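The Plain Brown Box

Corrugated board does most of the work of moving fruit about the country, and most people who handle it have never looked at it closely. Slice through the wall of an ordinary carton with a sharp knife and three layers appear: two flat sheets, called liners, and a wavy sheet glued between them, called the fluting. The fluting holds the liners apart. A wall made this way resists bending far better than the same weight of paper pressed flat.

The direction of the waves matters. In a standard upright box they run from top to bottom, so that each wave acts as a small column. Turn the box on its side and the columns lie down. A carton that carries a full stack in its proper position may buckle under half of it when laid over, and this is the commonest fault seen in home packing. The printed arrows are usually taken as a kindness to the contents. They also concern the box.

Corners carry more than walls. In a stack of filled cartons the greater part of the load passes down the four vertical edges, while the middle of each panel bows outwards and contributes little. Kinyua, the packaging merchant whose Lescombe depot supplies growers and market traders, stacks its demonstration boxes exactly edge over edge for this reason. Shift the upper box sideways by the width of a thumb and its corners rest on the weak part of the panel below. The bricklayer's pattern, with each box bridging two others, looks steadier and resists toppling, but it gives away much of the strength in compression.

Handling is a separate matter. A box pushed or held at the middle of a side panel is being loaded where it has least to offer. With a full carton the contents back up the wall and little harm is done. With an empty or half-filled one the panel dishes inwards, and a crease, once formed, stays. Pressure at mid-height is acceptable if it is light and spread over a broad area. For anything heavier the hands belong under the bottom edges, at opposite corners.

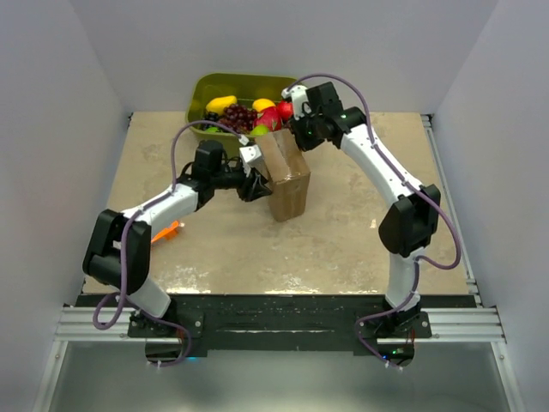 Fruit complicates the calculation. It is round, it settles, and it does not fill the corners. A box packed with apples contains a good deal of air, and the load on the base is concentrated at the points where the lowest layer touches the board. Real fruit also gives off moisture, which paper takes up readily. Board left overnight in a damp store can lose a large share of its stacking strength before anyone notices a change in its appearance. The surface feels slightly soft and cool. By the time the walls have visibly bulged the box should be emptied.

Artificial fruit has none of these habits and is much used in shop displays and packing practice. It does not bruise, sweat or ripen, and the same pieces can be tipped out and packed again for years. Its drawback is weight. Many imitation pieces are far lighter than the fruit they copy, so a box filled with them says little about how the real load would behave. Where weight matters, a bag of sand under the bottom layer is a fair correction.

The rigid plastic bin is the carton's usual companion and its opposite in most respects. It keeps its shape when wet, can be washed, and tolerates being dragged. It takes up the same room empty as full unless the design allows nesting. The Nutov and Kultov ranges, both common in this trade, settle the question differently: Nutov bins taper and sit inside one another, while Kultov bins have straight sides and fold flat. Tapered sides lose some volume at the base. Folding sides bring hinges, and hinges collect dirt.

The practical arrangement is to keep fruit in the bin and pack into the carton only when it is about to travel. Stand the bin behind the carton, with the carton nearer the packer, so that filling is a short movement forwards and the far wall of the box is not leaned upon. Place the heaviest pieces first, against the corners, and work towards the centre. Leave 2 centimetres below the flaps for a sheet of padding.

Closing deserves more care than it gets. One strip of tape along the centre seam, carried 4 to 5 centimetres down each end, is enough for light loads. Heavier ones need the end seams taped as well. Press the tape down firmly along its full length, and wipe the board beforehand, as paper dust is the main cause of poor adhesion. Tape laid on damp board will lift.

A sound carton can be used again. Flatten it along the original creases, store it upright and off the floor, and keep it away from outside walls.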